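Garneswood Method

The Garneswood Method is a home-based early learning program for children between the ages of four and nine. It combines lessons in reading, number work and nature study with a set of weekly activities in song, movement and acting. The program was written by Catrin Gough and Olaia Aranda, two former primary school teachers, and is distributed as printed binders with an accompanying songbook. It is used mainly by families who teach their children at home and, to a smaller extent, by parent-run learning groups.

Background

Gough and Aranda began writing lesson plans for a small learning group in the village of Ratitz, where both had children of preschool age. The first plans covered one term and were built on a picture book series about a hedgehog named Nicholas, written by Myfanwy Price for the same group. Price's stories were later revised and became the core reading text of the first level. The name Garneswood comes from the wooded area in which the stories are set.

The binders were copied by hand for several terms before a small press, Rerkance, took over printing. The initial print run was 2,000 sets. A second edition, with a reordered number sequence and larger type in the reading sheets, replaced the first and remains the current one.

Structure

The program is divided into four levels. Levels are not tied to a school grade, and a child may work in different levels for reading and for number work. Each level contains nine units, and each unit is planned to take three to four weeks. A unit consists of a theme sheet for the parent, a story, a song, a group of reading and number lessons, and one longer project.

Lessons are short. In the first level a single lesson is planned for fifteen minutes, rising to thirty minutes in the fourth. The parent guide advises against more than three lessons in a row without a break. No desk or special furniture is required, and most written work is intended to be done at a kitchen or dining table. 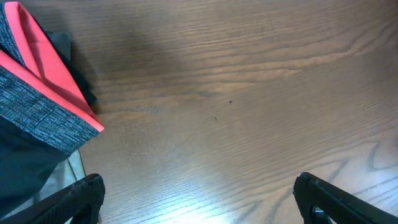

Wooden table surface. The method calls for no dedicated classroom furniture.

Reading instruction is based on letter sounds, introduced in groups of five. Letter names are taught separately, at the end of the first level. Number work uses counters, a number line and a paper grid. Written sums are introduced in the second level after the child can complete the same tasks with counters.

Story and role play

Each unit story is read aloud on the first day and repeated on at least two later days. On the final reading the child retells the story with the book closed. The retelling is followed by role play, in which parent and child take the parts of two characters and act out a disagreement from the story. The parts are then exchanged. The guide gives opening lines for both characters but leaves the rest of the exchange unscripted.

The stated aim of the role play is to give the child practice in sharing, waiting, apologizing and telling the truth. These topics are not taught as separate lessons and are not tested.

Materials

A full set for one level includes the parent guide, the lesson binder, the songbook, a packet of letter cards and a folded number line. Counters are not supplied; dried beans or buttons are suggested. Letter cards are laid out directly on the work surface in rows of five, and the guide recommends clearing the surface of other items before a card lesson begins.

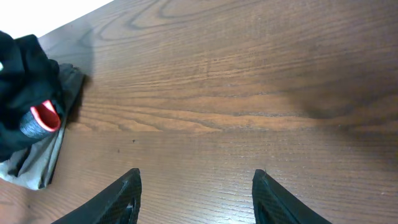 Tabletop with a pronounced wood grain.

The cards are printed on uncoated stock. Sets from the first edition used a thinner card, and replacement packets are sold separately.

Assessment

There are no formal tests. At the end of each unit the parent fills in a one-page record with three columns, marked "begins to," "often" and "always." A sample of reading aloud and one page of number work are kept with the record. Families who need to report to a school district may use the yearly summary form at the back of the guide.

Reception

A review by Noreen Ghauri in a home education newsletter described the reading sequence as clear and well paced but found the parent guide too long for daily use. Rhydian Owen, writing in the same newsletter, questioned the late introduction of letter names. A shortened guide was issued in September 2024. It contains the daily plans only, with the background notes moved to a separate booklet.

See also

Home education
Phonics
Play-based learning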